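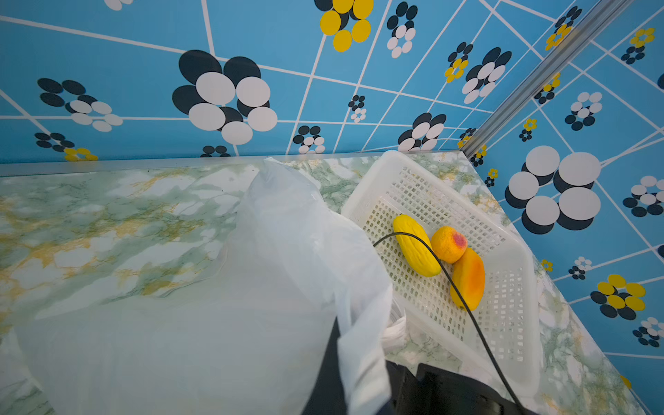 **Pei-shan Hsueh**

2020年3月3日

七時前に起きた。曇り。湯を沸かして、昨日の残りのご飯をお茶漬けにして食べた。梅干しが終わったので買い物メモに書いた。

午前は台所の続きをやった。貼るところは先週でほとんど済んでいて、残りはカウンターの右の隅の始末と、道具の片づけだけ。カウンターに貼った大理石柄のシートは、白と薄い緑とからし色が混ざったもので、店で丸まっているのを見たときはもっと白いと思っていた。広げて貼ってみると、からし色がかなり強い。最初の二日は失敗したかと思ったが、もう見慣れた。朝より夕方のほうが落ち着いて見える。電灯をつけるとまた少し違う。

壁のほうは青いタイル柄の壁紙。目地の白い線が斜めに走っているので、まっすぐ貼っても曲がって見える。貼っているあいだ何度も定規を当てて、何度も合っていた。合っているのに曲がって見えるものを貼るのは疲れる。次に部屋をいじるときは線のない柄にする。花は丸を重ねた形で、黒と白のが大きいのと中くらいの、それから黄色と黒のがある。カウンターの奥に大きい黒白の花がちょうど来たのは偶然で、位置を考えて切ったわけではない。花を一つも切らずに済ませたかったが、右の柱のところはどうしても半分になった。柱のところには調味料の棚を戻すつもりなので、たぶん隠れる。

隅の始末は思ったより時間がかかった。Bridineのカッターの刃を新しくしたら急に切れるようになって、今まで何をしていたのかと思った。古い刃でシートを引っぱるように切っていたから、縁がぎざぎざになっていたらしい。左の縁は先週古い刃で切ったところで、よく見ると波打っている。直すなら一度はがさないといけない。やめておく。気泡は定規に布を巻いて外へ押した。一か所だけ残ったので針で刺して抜いた。

Faisal Balochから十時すぎに電話があった。土曜に使う脚立を返してほしいとのこと。こちらに来てからもう二週間置いてある。明日の昼に取りに来る。壁紙の上のほうは全部あの脚立で貼った。うちの椅子ではあと少し届かない。電話のついでに、床のシートはやらないのかと聞かれた。床はやらない。膝が痛い。

かごのこと。小さい四角の穴が格子に並んだ白いプラスチックの四角いかごで、Limeroで買った。794円。もう一つ大きいのもあったが、カウンターに置くと奥行きを全部取られてしまう。これくらいなら斜めに置いても邪魔にならない。底が格子だと細かいくずが下に落ちるのは、本物の野菜を入れていたころの籐のかごで分かっていた。今度のは中が作りものの果物なので、くずは出ない。

果物は、桃とマンゴーと、黄色い細長いの。黄色いのは何のつもりで作られたものかよく分からない。表面がぼこぼこしていて、小さい瓜のようでもあるし、きゅうりが黄色くなったようでもある。うちでは瓜と呼ぶことにした。桃はオレンジ色で、上のほうに赤みがさしている。マンゴーがいちばんよくできていて、オレンジから赤っぽく濃くなるところと、端の黄色いところがある。台湾の伯母の家で食べたのはこういう色だった。伯母は種のまわりを必ず自分が取った。子どもには平たい切り身だけをくれた。種のまわりのほうがおいしいと知ったのは、自分で買うようになってからだ。

かごの中では瓜を左に斜めに入れて、桃を真ん中、マンゴーをその右の少し手前にした。ほかの並べ方もいくつかやってみた。瓜を奥に横向きにすると、手前の二つが寄ってしまって店の売り場のように見える。斜めのほうがいい。母が見たら、食べられないものに場所を使ってと言うと思う。先に言っておくと、本物の果物は冷蔵庫に入れる。夏に蝿が出て懲りた。

カウンターの上は半透明の白いポリ袋が広がっていて、まだきれいに見えない。大きい袋で、くしゃくしゃのまま奥のほうで山のように立っている。薄いところから大理石の柄がうっすら透けている。たたんで引き出しに入れるか、切れ端を入れて捨てる袋にするか、決めないうちに昼になった。うちは袋が多すぎる。流しの下の引き出しはもう袋で閉まりにくい。

昼はうどん。卵を落として、ねぎを多めに入れた。

午後は47番のバスでLimeroへ行った。シートの端を押さえる透明のテープが足りなかったのと、梅干し。バスはすいていた。川沿いの道で工事をしていて、途中しばらく止まった。となりの席の人が大きな紙の包みを膝にのせていて、包みからずっと煎った豆のにおいがした。降りるまで何の包みか分からなかった。

Limeroは棚の並びが変わっていて、テープが文房具から工具のほうに移っていた。レジの人に聞いたら案内してくれた。幅の広いのと狭いのがあり、狭いほうにした。100円。そのとなりに取っ手用の金具があって、しばらく見ていた。台所の引き出しの取っ手は引っ越してきたときのままで、一つはねじがゆるく、引くたびに少し回る。黒い細い取っ手は今の壁の花の黒と合いそうだったが、全部の引き出しの分を買うと2000円を超えるので、今日はやめた。帰ってからねじを締めればいいと思って帰ってきたが、締めていない。

帰りはバスを待たずに歩いた。Gendumの前を通ったら閉まっていた。貼り紙には、しばらく夕方の営業を休むとある。あそこの胡桃のパンを買って帰るつもりだったので、夕飯の予定が一つ狂った。Stricklandビルの一階も、前に花屋だったところがまだ空いている。ガラスに内側から紙が貼ってあって、その紙の角がはがれかけていた。このところずっと何かを貼っているので、はがれかけた角が目につく。押さえたくなるが、ガラスの向こう側だから押さえられない。

五時前に家に着いて、テープを貼った。カウンターの手前の縁に沿って端から端まで。水を使うところに近い右側は二重にした。テープの上から爪でこすると透明になって、ほとんど分からない。貼りおわってから、先に縁を拭いておくべきだったと気がついた。小さい糸くずが一本入っている。見る角度によっては見える。はがすとシートも一緒に来そうなので、そのままにした。

壁紙とカウンターの境目には細い金属の縁が通っていて、その際が少し気になる。最初は埋めるつもりで白い充填材を買ってあったが、青と大理石柄のあいだに白い線が一本入るとどう見えるか自信がない。少し離れて立って見て、また近づいて見て、結局今日はやらなかった。パンくずが入るようなら考える。Faisalは入るに決まっていると言う。あの人の家のカウンターはステンレスの一枚板で、すきまというものがない。

夕飯は豆腐と白菜の鍋。ご飯を一膳。Gendumのパンがないのでりんごを半分食べた。残りの半分は塩水につけてから容器に入れた。

食べたあとで妹にメールを書いた。台所の色を聞かれていたのに、返事をしていなかった。青、と書いて、それだけでは足りない気がして、タイルの柄で花が黒と白と黄色、カウンターは白と薄緑とからし、と書き足した。文字にすると派手な台所だ。妹からはすぐに返事が来て、落ち着いて料理できるのかと書いてあった。料理はできる。火を使うところの壁は前のままにしてあって、貼ったのはカウンターの後ろと右の横だけなので、鍋を見ているときに目に入るのは古いクリーム色の壁だ。それも書いたほうがよかったかもしれない。

その古い壁の油汚れは、まだ手をつけていない。重曹でやるか専用の洗剤を買うか。前に重曹でやったときは、拭いたところだけ色が明るくなって、かえってまだらになった。やるなら全部いっぺんにやらないといけない。十月の点検のとき、管理会社の人に換気扇も見てもらったが、汚れているとは言われなかった。言わなかっただけだと思う。

風呂のあと、指に絆創膏を貼った。左の人差し指の先。カッターで切ったのではなく、シートの裏紙の縁で切れていた。昼のあいだは気がつかなくて、湯に入れたらしみた。裏紙は硬いので、まとめて捨てるときも気をつけること。

明日すること。

- 脚立を玄関に出しておく（昼にFaisal）
- 引き出しのねじ
- 梅干しを小さい瓶に移す
- シートの切れ端で長いのだけ取っておく。残りは捨てる
- 大家さんに振り込み

切れ端は棚の底に敷けるかもしれないと思って取ってあるが、棚の幅を測っていない。測ってから残す長さを決める。巻尺は脚立の上の段に置いたままだと思う。返す前に取ること。

十時半。外は雨になった。ベランダの雑巾は先に入れておいた。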